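Last updated: March

Leave the Table Alone

A dining table is for leaving things on. There, that's my whole position, and I've held it through two apartments, one marriage and a sister-in-law with views on trays.

What set me off was a leaflet. It came through the door in Grastgate, folded in three, from one of those home-order outfits, and it said a clear table is the first step to a calm house. Clear table. Nothing on it but a bowl, they said, and the bowl should be empty. An empty bowl! I grew up in a house where the table held the mail, the bread, somebody's homework, a screwdriver, the good scissors, my grandmother's pills. We ate around it. You pushed your stuff six inches to the left and set down a plate. Dinner happened.

Now I go to people's houses and the table looks like it's for sale. You don't know where to put your keys. You hold your keys. You stand there holding them like you're about to leave, and pretty soon you do.

I blame the kitchen island, partly. Once everybody had an island, the island took the mess and the table got promoted. It turned into the place for holidays. A friend of mine, Araceli Miranda, has a table for ten in Wivisstead and she and her kids eat every single meal standing at the counter, and when I asked her why she said the table was "already clean." I've thought about that answer a lot. The table was clean so nobody could use it. She paid real money for that table.

And the cloth. People have given up on cloths too. Too much laundry, they say, or too old-lady, or it hides the wood. Fine, it hides the wood. I like a printed one, flowers, leaves, the more going on the better. A plain cloth shows you every drop of coffee and you spend the whole meal looking at it. A busy one forgives. My mother had a printed cloth from Ibarra that must of had a hundred dinners in it and you'd never have known.
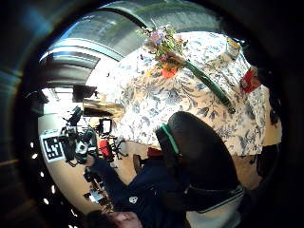

Flowers, a floral cloth, a little glass or jar and whatever else landed there.

Look at a table like that one. Blue and gray leaves all over the cloth, purple in the bouquet, then something long and green lying at an angle right next to the flowers. Cucumber, I'd say, but I wouldn't bet the house. A red packet or little box over toward the edge. Nothing matches, nothing's been lined up. I could sit down there. I'd know where to put my keys.

The leaflet people would have the green thing in a drawer in four seconds. The packet too. They'd let the flowers stay because flowers are allowed, flowers are "styling." But flowers by themselves on a table make me feel like I'm waiting for a dentist. Put something you might eat beside them and it's a home again. I can't prove this. I believe it completely.

Iker Manzano, who reads these before I send them in and disagrees with most, wants me to admit there's a limit. OK. There's a limit. In the year 2000 we had a jigsaw on our table from New Year's until after Easter, 2000 pieces, mostly sky, and we ate with plates on our knees like it was a bus station. That was too far. The puzzle went back in the box unfinished and I was glad to see it go. And yes, wet towels, no. Paint, no. Shoes, absolutely not, I'm not an animal.

But short of that? Leave it. Leave the packet. Leave the half-read Kararari seed catalog with the ring on it from somebody's cup. When you come down at 6 in the morning the table tells you what everybody was up to, and you get to sit with it a minute before they're awake. A bare table has no news.

I know what the answer is going to be. It's going to be dust. Somebody always writes in about dust. You can't wipe a table with things on it. Well, you can, you lift the thing and wipe and put the thing back, my father did it at 73 with a bad shoulder and he hummed the whole time. Takes a minute. Less if you're not fussy about the corners, and I am not.

The other answer is going to be guests. What will guests think. In my experince guests think, oh good, I can relax. They pick up the packet and read the back of it. They move the flowers so they can see who's talking. By the second cup of coffee they've added something of their own, glasses, a phone, a receipt they're folding into a tiny square. You don't get that with the empty bowl. Nobody folds a receipt next to an empty bowl.

Anyway. The leaflet is on my table, under the salt. Been there since Friday.

Contact the editors | Copyright, all rights reserved | Back to top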